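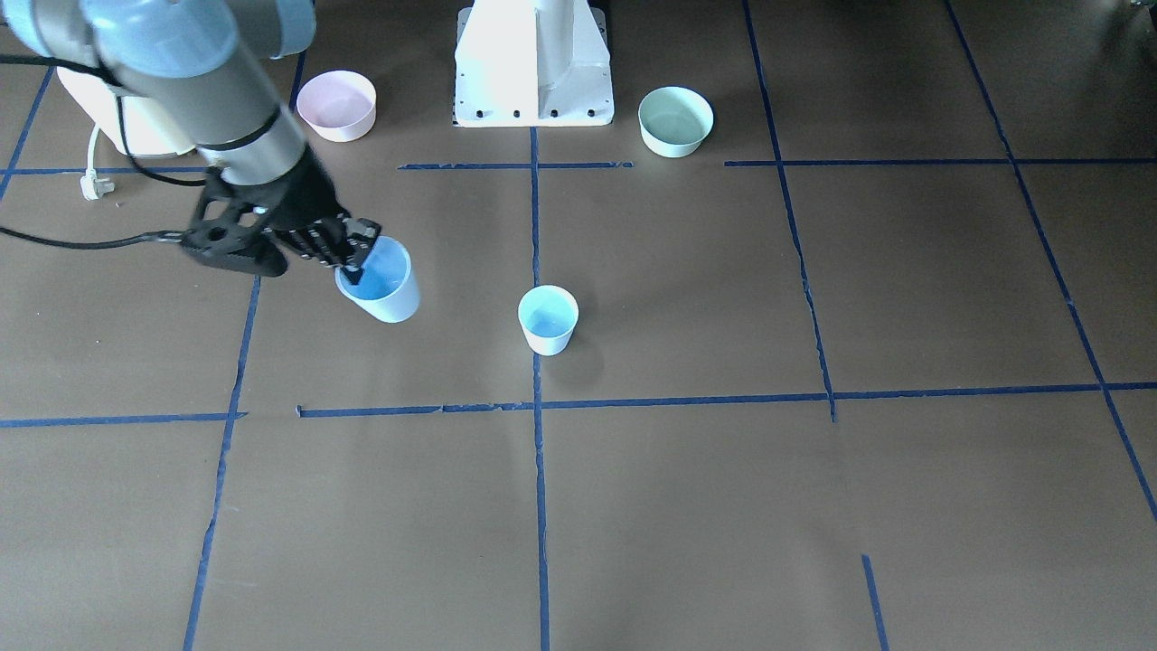 The Pink Bowl

Gladys Sang had sixty cups to get through before the hall opened, and Petronella Jacobs was late with the tea urn.

The cups were paper, from the cash and carry on Bramusmont Road, and they came in sleeves that stuck together. Gladys pulled them apart one by one and set them out on the long table. When two wouldn't separate she blew between them, the way her mother used to with the pages of a hymn book.

Petronella came in backwards through the double doors at twenty past two, dragging the urn on a shopping trolley.

"You've got the blue ones," she said.

"They only had blue."

"Mum hated blue."

"She had a blue front door for thirty years."

"That was Dad's choice." Petronella lifted the urn on to the table and looked for the socket. "She wanted green. She asked him for green every spring and every spring he came home with blue."

Gladys went on with the cups. She had lived next to that door since she was newly married and had never heard this. She had told people how to find her own house by it. Next to the blue one, she used to say.

"We could use the mugs from the kitchen," she said.

"There aren't enough. Leave it. It's fine."

They filled the urn from a jug, taking turns at the tap. Then Petronella unpacked the bowls from a carrier bag. They were her mother's, wrapped in pages of the free paper. She put sugar in one and stood holding the other, a pale pink one, for longer than she needed to.

"What goes in that?" said Gladys.

"Mints. She always had mints in it."

"Did you bring mints?"

Petronella hadn't. She had brought milk, two sorts of biscuit, napkins and the photograph from the piano, and she had gone back to the house for the extension lead. She sat down on one of the stacking chairs with the bowl in her lap.

Gladys got her coat. The shop on the corner was Siddiqui's, and it had mints by the till, the hard white sort in a paper tube. She bought four tubes. The boy asked if she wanted a bag and she said no, and walked back with them in her pockets.

When she got in, Petronella had finished the cups. She had put them in rows, very straight, and the urn was starting to tick.

"These all right?" said Gladys.

Petronella opened the first tube with her thumbnail and tipped it into the bowl. She took one for herself and pushed the bowl across.

"She'd have said they were the wrong ones," she said.

"Are they?"

"Yes."

They each had another. Outside a car door shut, and then a second one, and Gladys went to prop the doors open.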